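Ticket 1894: Help us work out which gripper and how many simulator seats to order
Queue: Equipment planning
Status: Open, waiting on requester
Opened: February, 9:40 in the morning

Hello all, and thank you in advance for your patience, because I know this one is half a support question and half a shopping question and I wasn't sure which box to tick on the form.

We are putting together our equipment request for the new pick-and-place bench at Lestby, and the plan has always been to try everything in simulation first and only then spend real money. The Pallel simulator has been running on our old workstation for a good while now, and on the whole we're very happy with it! We have the cube pick task going with the two-finger gripper model, viewed from close in by the fingers, and the red cube is the only part in it so far. 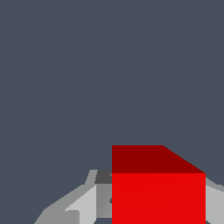
My trouble is with the purchase list. The quote from Kocabaş has the gripper at $1273 with the standard fingers, and then there is a line for a longer finger set at $200 that I can't tell whether we need. Our budget line for the whole hand, cable and mounting plate included, is $2000, and I would dearly love not to go back and ask for more, having already gone back once over the bench itself (a long story involving a doorway).

What I've tried so far:

I changed the finger length in the model to match the longer set and ran the pick again. The arm reached the cube, but the program stopped with a message saying the gripper opening was outside the allowed range. I put the standard fingers back and the message went away.

I then made the cube a little bigger, since some of our real parts are chunkier than the practice one, and the message came back with the standard fingers too. So now I don't know if I'm looking at a real limit of the gripper, a setting I've missed, or a leftover from the older version of the robot file that came with the Nukum starter package. I restarted the program in between, and I did clear the saved settings the second time, though not the first.

I've also been letting the cube start at different angles. Parts on our bench will arrive turned every which way, and if we need a wrist with more travel I'd rather find that out before the order goes in than after. The angled starts don't bring up the message at all, which made me feel better for most of an afternoon.

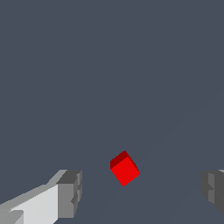
Reply from the equipment desk, 2:15 in the afternoon: Thanks for writing all of that out, it saved us a round of questions. The message comes from the opening limit stored in the robot file, and in the older Nukum package that limit is a placeholder. It won't tell you anything about the gripper you're being quoted for. Please ask Kocabaş for the full opening in writing, type that number into the gripper page of the model, and run the larger cube again with the standard fingers. Hold off on the longer set until then. With both lines on the order you'd be at $1473, so there is room for it, but the cable and plate aren't priced yet and they have to come out of the same money.

Added by requester, 3:50 in the afternoon: Oh, that is a relief, thank you! I've written to Kocabaş and asked for the opening, and while I was at it I asked for prices on the cable and the plate, plus the lead time on the finger set if we order it later by itself. I'll leave the larger cube alone until I have their figure. One more small thing, and please tell me if it belongs in its own ticket: will a second simulator seat come out of this same budget line, or does software go on the other form? We only have the one at present and have to take turns.

Reply from the equipment desk, 4:05 in the afternoon: Software goes on the other form. I've attached a blank one to this ticket and will keep it open until you hear back on the opening.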